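Notes from the Reading Room
Apr 22, 2022

I promised in February that I'd get back to you about the stethoscope, and a few of you have been kind enough to nag, so let's do it now before the garden eats all my weekends.

The short version is that the early stethoscope was a tube. Just a tube! René Laennec, a doctor in Paris, rolled up a sheaf of paper in 1816 so he could listen to a young woman's heart without putting his ear on her chest, and he was surprised at how much better he could hear. He went home (so to speak) and started turning hollow cylinders out of wood, and for decades after that doctors carried something closer to a flute than to the thing hanging around your nurse's neck. One ear only. The kind with two earpieces didn't catch on until the 1850s, and plenty of older doctors grumbled about it for years.

What got me going on all this was a box of papers from Brivcombe, where my grandmother's cousin kept house for a country doctor. Ifor Vaughan, who many of you know from the Huvthorpe history evenings, went through it with me over two very long afternoons and a lot of coffee. There are 230 letters in there, most of them dull as paint. Bills for coal. A long fight over a pony. But eight of them talk about listening to chests, and those I could read all day.

The doctor's name was Bassi, and he had opinions. He thought the two-ear stethoscope made young men lazy. He wrote that a good wooden one, warmed in the hand first, told him everything he needed to know about a pneumonia, and that he'd sooner give up his horse. Then, in a letter to a colleague nine years later, he asks where he might buy one of the new kind, "for the left ear has grown poor." I laughed out loud at that, and then felt a bit sorry for him.
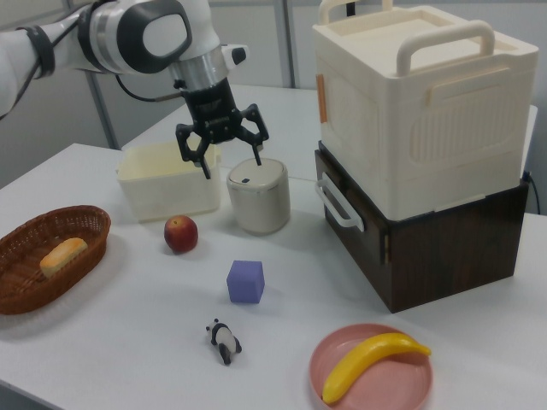 The robot arm at the white table, with its black gripper over the cream bin.

Back to the tubes. I'd always figured that doctors before Laennec didn't listen to chests at all, and I was wrong about that. They did it with an ear pressed to the skin or to a cloth, and the idea goes back to the ancient Greeks. They tapped, too. Leopold Auenbrugger, an innkeeper's son from Austria, published a little book on chest tapping in 1761, and the story goes that he picked up the trick from watching his father thump wine barrels to find out how full they were. Most of his fellow doctors paid no attention. It took a French translation, almost fifty years on, to get people tapping.

If you want to read more, Ifor has typed up the eight Bassi letters and I can send you a copy, just write back to this email. His handwriting (Bassi's, I mean, though Ifor's is no prize) is still beating us in a few places. There's one word that might be "Sturen" and might be a village, a patient or a brand of cough syrup. Guesses welcome!

Next time, leeches. I've been putting it off.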